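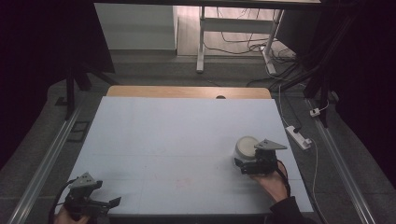
Most comparisons of hand-held grippers start with the wrong number. They start with grip force, or with how wide the fingers open, because those are printed on the sheet that comes in the box. I have spent most of the spring and summer recording demonstrations with two makes of gripper, one from Pralex and one from Cludik, and I would now put both of those figures near the bottom of the page.

The work is dull to describe. A person holds one gripper in each hand, stands at a table, and moves small things from one place to another. The recordings are used later to train a controller for a pair of arms. We used cups, lids, short tubes and a few kitchen items. The arms came from Litgate and they are fine. This piece is about the part before the arms, where I think people make poor buying decisions.

Weight comes first for me. The Pralex is the lighter of the two by a small margin, and on a bench scale I would have called the difference nothing. After 40 minutes it was plain. With the heavier unit, people began to rest their wrists on the table between moves, and once a wrist is down the approach angle changes. The object still gets picked up, so the recording passes a quick check. Then the arm learns to come in low, and it knocks over the first tall cup it meets.

The second thing is the cable. Both makes we tried are wired, and I have heard many people say wired is old-fashioned and that they would wait for a battery version. I would not wait. A wired gripper doesn't drift on its clock and doesn't go flat in the middle of a session. What matters is where the cable leaves the body. If it comes out at the back and runs under the forearm, it pulls on the hand at the far end of every reach. If it comes out near the top and has slack, the operator forgets it. We lost most of a week to cable pull before we understood what it was. We had been blaming the tracking.

The third thing is the top plate. Any unit you buy for this should have a rigid plate with a proper hole pattern, so that a camera or tracker can be taken off and put back in the same position. Cludik does this well. On the Pralex we had to drill, and I don't think a customer should have to drill a new product. I've been told this will be fixed in the next version, but I can only review the one I paid for.

Now the part where I expect disagreement. I don't think a trial of fewer than 600 recordings says much about a gripper. We ran 600 with each make, using the same task list and the same operators. From the Cludik set we kept 569. The Pralex set came out a little lower, and nearly all of the loss was in the first third, while people were learning how the fingers closed. If we had stopped early, as most short reviews do, I would have written that one was clearly better than the other. By the end they were close enough that I would choose on comfort and mounting.

Table surface deserves more attention than it gets. Bare wood shows scratches, and shiny tops throw the overhead lights back at the wrist cameras. We put down a pale foam board and the trouble mostly went away. It costs very little. It is also kinder to fingertips, which on both makes wear at the outer corner first. It does mark easily, and a marked board should be swapped before the marks turn up in half your data.

Round white objects on a pale board are hard for cameras, and some labs avoid them for that reason. I would include them. A kitchen is full of white cups on white counters. A gripper and camera pair that only copes with a red block on a black mat has not been tested on anything a buyer cares about.

Van der Merwe, who supply both makes in our area, will lend a pair for about 2 weeks if you ask. I think that is too short for the kind of trial I have described, but it is long enough to find out whether your forearms ache and whether the cable bothers you. Ask for the loan in August if you can, when fewer people want them. Use the same operators for both makes and keep the failed recordings, with a note of what went wrong in each.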